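**6 Dec 2025, cable sorting entry, bench notes (B. Harawira)**

Present: whole team except the two on coursework. Rig as left last session. Drarerard branch of the code, Halliday config file loaded for both arms. Nothing changed on the hardware side apart from the gripper springs, see below.

Task for the March round is still the Buvano brief: tangled leads on a flat table, arms to separate them and lay them out singly. Points are per lead cleared, with a deduction for any lead pulled off the table. The rules do not say what leads. We are working with black USB-type leads on the wood top, which is harder than the coloured string we used in the first weeks, and the numbers from string should no longer be quoted to anyone.

Start-up order, for whoever runs the next session:

1. Base rail clamps checked by hand before power.
2. Left arm, then right arm. Wait for the joint lights.
3. Wrist cameras, then the overhead view.
4. Home both arms with the table clear of leads.
5. Leads on last.

I had step 5 before step 4 in the old sheet. Homing sweeps low on the left side and can drag anything lying near the rail. Old sheet is to be thrown away.

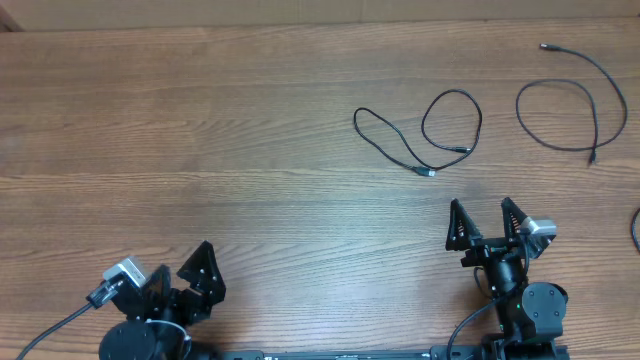
Segmentation first. The Irkura model was trained on single leads and does well when the leads do not touch. Its weakness is deciding which strand continues where at a crossing. I want a separate baseline for spread-out leads before we report any figure for piles, and a layout like this one is the right sort of start: one lead in two loose loops, a longer one further over in a broad loop, and clear wood between the grippers and the lot. The far right needs care. A bit of another cable curves in at the border of the view, and the mask code will try to treat any such piece as a lead with no ends. Proposal is to ignore any strand that meets the border and has no connector on it. Needs writing properly, currently a one-line hack in my copy.

Threshold work after that. Exposure on the overhead view was tried at 800 and 1000 (driver units, not microseconds, the manual is vague). At 1000 the paler bands in the grain start to break up the edge of a thin lead. At 800 the black fingers and a black lead merge when one is over the other, but the table is cleaner. Keeping 800. Finger position is known from the joints anyway, so we can mask the gripper out and lose very little.

Gripper springs: the softer pair is fitted on the right arm. Closing force is lower and a lead can roll between the fingers. Not decided whether that is a help or a nuisance. Please do not swap them back without writing it here.

**Approach planning, left arm**

The planner picks a connector, not a strand, as its first grasp. Reasoning was argued out in October and I am not reopening it: an end can be drawn out of a loop, a middle cannot be without tightening something. The practical problem is reach. The left arm's own camera cable has to be treated as an obstacle, and at present it is not in the collision model at all. It should go in as a fixed arc with a generous margin. A fixed arc is wrong once the wrist turns, but it is better than nothing.
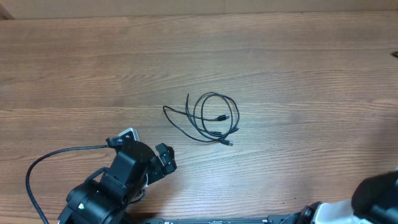
*Left gripper open, short of the coil. Camera cable runs out to the left across the table.*

Approach height stays where it was. Dropping it gives a better view of the ends but shortens the time available to stop. We also talked about bringing the right arm in to hold the bundle still while the left draws an end. Agreed in principle. Not to be coded until each arm can do a single lead alone, reliably, in the same session.

**Wrist view and glare**

Overhead gives the outline of the bundle. The wrist view is what we need for telling ends apart, and the two do not agree well enough yet. Calibration between them was done with the printed board at one height only. It needs a second height at least.

The other trouble is light. The varnish reflects, and the arm puts its own shadow down next to the bright patch, so one exposure has to cover both. Options listed:

- matt sheet over the table (probably not allowed, rules say bare surface)
- move the lamp (we do not control the lamp at the venue)
- train on it as it is

Third option. Every wrist image with glare is to be kept from now on, including the ones we would have deleted.
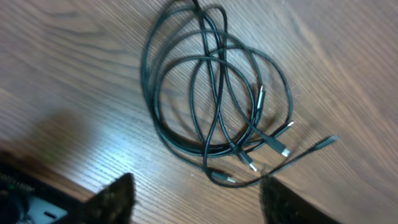 *Wrist view, six connector ends on the right and lower right. Shadow at left, glare just below it.*

Label rules for these, as several people have been doing it differently:

- mark each connector at the tip, not at the strain relief
- give the direction the tip points
- do not pair ends unless the strand can be followed by eye the whole way
- a strand that leaves the view is tagged "open", even if all the ends seem accounted for

Outstanding:

- [ ] border rule for strands without ends (BH)
- [ ] camera cable into the collision model
- [ ] board calibration at second height
- [ ] relabel the old wrist set to the rules above
- [ ] ask the organisers whether mixed plug types will be used
- [ ] spare M3 screws, box is nearly empty

Logs are in the Halliday folder under today's entry. Rig powered down, rail clamps left on.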